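Week two of teleop. I'm driving the arm from the leader handle most of the day, so I'll post notes as I go. Mostly for Tainá, who takes over the station on Sunday and asked me to write things down.

The task is putting vegetables in a basket, one at a time. Prompt text is "put the vegetables in the basket" and we don't name them individually. Adom wanted per-item prompts. We'll do that in a second pass if there's time.

An episode starts when the gripper leaves home and ends when it's back at home and still. I lost a bunch last week by hitting save while the arm was drifting. Wait for it to settle.

Speed: go slower than feels natural. When I drive at my normal pace the follower lags the leader and the recorded action gets ahead of the camera. Elaine plotted it and you can see the gap clearly on the fast reaches.

Approach from above and come down straight. I used to come in at an angle and it looked fine, but the policy copied the angle and started clipping the basket rim. Straight down is boring and it trains better. 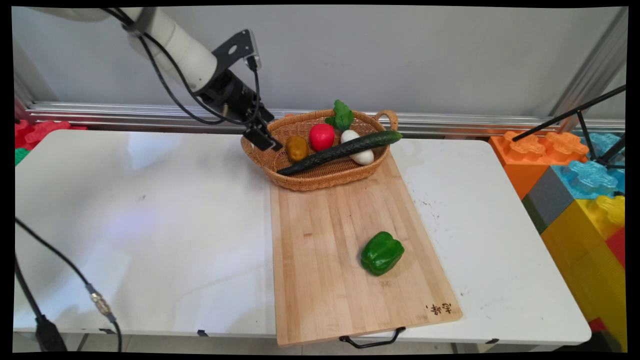

The release matters more than the grasp right now. Get over the basket, stop, open, wait a beat, then lift. If you open while still moving, the policy learns to throw. Ieuan has a rollout of it throwing a tomato and I don't want to make another one of those.

Cucumber is the hard one. Grab it near the middle or it swings. If it lands across other stuff that's OK, keep the episode. We only toss episodes where something ends up on the floor or the operator had to reach in by hand.

Pepper is easy to grab but rolls if you touch it on the way down. Open wide before you descend.

Mistakes: a missed grasp followed by a clean retry is a keeper. Tag it "retry". Tarcísio wants those because the last policy had no idea what to do after a miss. It closed on air and carried nothing to the basket.

Move things between episodes. Different order, different spots on the board. I caught myself putting the pepper in the same corner for an hour.

Count as of this afternoon: 800 episodes saved, 107 thrown out. Most of the bad ones are from my first two days.

Cavo question from the replies: yes, we record joint positions and gripper width, and no, there's no force reading on this gripper. You're going by eye. Squeeze until it stops moving and leave it there.

My wrist is sore by 3 every day. Lower the chair and rest your elbow on the desk. Swap operators at lunch if there's someone to swap with.

Training run goes on tonight with everything up to today. Will post rollouts when I have them, good or bad.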